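From: Elaine Batista
To: arkura-residents list
Subject: Re: [arkura-residents] Water price protest, what's the latest?

Hi all,

Thanks Verna, I was hoping someone would ask, because I've been typing the same thing out to people one at a time since breakfast. Quoting you below so everyone has it.

Verna Lyons wrote:
> Does anyone know what's going on with the road at Okel? My brother drives
> feed through there and was turned back this morning. He said the crowd
> was friendly enough but there were police vans parked all the way to the
> silos. The radio had it as a "riot", which didn't match what he told me.
> Also is it true they've cut the phones off? I've tried my niece in Mimel
> four times and got nothing. And has the minister said anything yet, or
> are we still pretending it's only a few cranky farmers?
> Verna

Right. I was at Okel yesterday from about lunch until it got dark, so I can tell you what I saw, and I'll say so when it's only what I heard.

There was no riot while I was there. There were a lot of people, a lot of utes, a sausage sizzle that ran out of bread by two, and one bloke with a megaphone who really shouldn't be given a megaphone. The organisers put the crowd at 500 and the police said 300. The road was blocked by the weighbridge with two trucks and some hay bales, and they were letting the ambulance and the school bus through without any argument. I heard later that a window went in at the water office after dark. I'd gone home by then, so I can't tell you who did it, and I'd be careful of anyone who says they know.

What set it off is the new charge. For anyone who's been away, the base rate went from 187 dollars a quarter to 308 with next to no warning, and the notice came out in November, right when everyone's flat out with harvest. It's the same whether you're a pensioner in a unit or running a thousand head of sheep. The Ruiz-Ortega report told them to phase it in over four years (I've read the thing, it's long but the summary's fine) and they did it in one go.

On the phones, Verna, I don't believe anyone cut them off. My own mobile was useless at Okel from mid-afternoon and the woman beside me was on the other network and had the same trouble. My guess is too many people on one little tower. Mimel is a bit odder, I'll grant you, as there was no crowd there at all. My neighbour says the tower has been playing up for weeks. Try your niece on the landline if she's still got one!

I stayed over at my cousin's last night so I could go back out this morning, and I've been catching up on the news from the spare room.

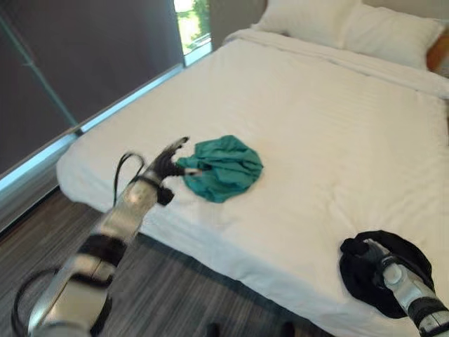 So has the minister said anything yet?

Only a written statement, put out at 7 this morning, saying the charge will be "kept under review" and that the blockade is the work of a small organised group from outside the district.

Well, I went to school with half of that small organised group, and the other half taught me netball. It made people very cross. Before that statement I reckon most of them would have packed up by tonight, and now there's talk of a second blockade on the Mimel side. The shire president did come out and stand on the back of a truck for ten minutes, which I thought was decent of her. She didn't promise anything but she did listen, and she stayed for questions.

As for your brother, the back way past the old cannery was open when I came through, but it's rough and I wouldn't want to take anything heavy over the creek crossing. He could ring the organisers first. They've been letting stock feed through if they know it's coming. I've got a number for them but I won't put it on the list, so email me off-list and I'll send it.

There's a meeting at the Arkura hall at half past six tonight. All welcome, including people who think the blockade's a terrible idea (there are a few of you, and I'd like to hear it). Bring a chair if you can, and if you've got your last two water bills bring those as well, as someone from the legal service is going to look them over.

Will write again tomorrow if I hear anything worth passing on.

Cheers,
Elaine

_______________________________________________
arkura-residents mailing list
To leave the list, send a blank message with "unsubscribe" in the subject line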